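Warten ist eine Dienstleistung

29 Jun 2022

Im vergangenen Oktober habe ich 121 Minuten beim Bürgeramt gewartet, um einen Reisepass abzuholen, der schon fertig in der Schublade lag. Die Übergabe selbst dauerte keine 3 Minuten. Ich schreibe das nicht auf, um mich über die Sachbearbeiterin zu beschweren, die freundlich war und offensichtlich zu wenige Kollegen hatte. Mich beschäftigt die Zeit davor.

Wer in Deutschland wartet, wird behandelt, als wäre er noch gar nicht da. Man zieht eine Nummer und verschwindet. Der Warteraum gehört zu keiner Abteilung und steht in keinem Leitbild. Als bei uns die Außenstelle umgebaut wurde, bekamen die Büros neue Lüftung, neue Böden und höhenverstellbare Tische. Im Wartebereich blieben die Schalenstühle aus Metall, fest miteinander verschraubt. Wer sich hinsetzt, schaukelt die ganze Reihe.

Eine Bekannte, Sun-ja Wi, hat neun Jahre lang Arztpraxen bei der Einrichtung beraten. Sie sagt, das Wartezimmer sei bei fast jedem Auftrag der Posten gewesen, an dem am Ende gekürzt wurde. In einer Praxis waren für den gesamten Raum 1760 Euro übrig, inklusive Garderobe. Der Empfangstresen hatte ein Vielfaches gekostet. Den sieht man eben beim Hereinkommen, und auf dem Foto der Internetseite ist er auch drauf.

Dabei geht es mir gar nicht in erster Linie um Geld. Viele Dinge, die das Warten erträglich machen, kosten wenig. Eine Anzeige, die nicht nur die aktuelle Nummer zeigt, sondern auch, wie viele noch davor sind. Ein Tisch, an dem man ein Formular ausfüllen kann, ohne es auf dem Knie zu balancieren. Eine Toilette, für die man keinen Schlüssel erbitten muss. Und die Zusage, dass man kurz an die Luft gehen darf, ohne seinen Platz zu verlieren. Letzteres ist in meinem Amt bis heute nicht geregelt. Man fragt herum und bekommt je nach Schalter eine andere Antwort.

Der übliche Einwand lautet, das Problem erledige sich durch Termine im Netz. Ich halte das für falsch. Termine verlagern das Warten nach Hause, wo es wochenlang dauert und niemand es misst. 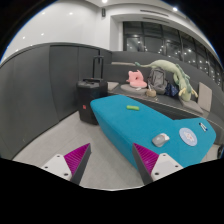
Außerdem kommen auch Leute mit Termin zu früh, bringen Kinder mit oder begleiten ihre Eltern, die nicht gut zu Fuß sind. Sie alle müssen irgendwo sitzen. Ein Amt ohne Wartende wird es nicht geben, so wenig wie einen Bahnhof ohne Reisende.

Ich wäre dafür, dass jede Behörde einmal im Jahr veröffentlicht, wie lange die Leute bei ihr tatsächlich gewartet haben, aufgeschlüsselt nach Anliegen. Die Zahlen liegen in den Aufrufsystemen ohnehin vor. Und die Amtsleitung sollte an einem gewöhnlichen Vormittag selbst eine Nummer ziehen, unangekündigt und mit ausgeschaltetem Telefon - nicht als Strafe, sondern zur Kenntnisnahme.

Mein Pass gilt jetzt zehn Jahre. Der Personalausweis läuft leider früher ab.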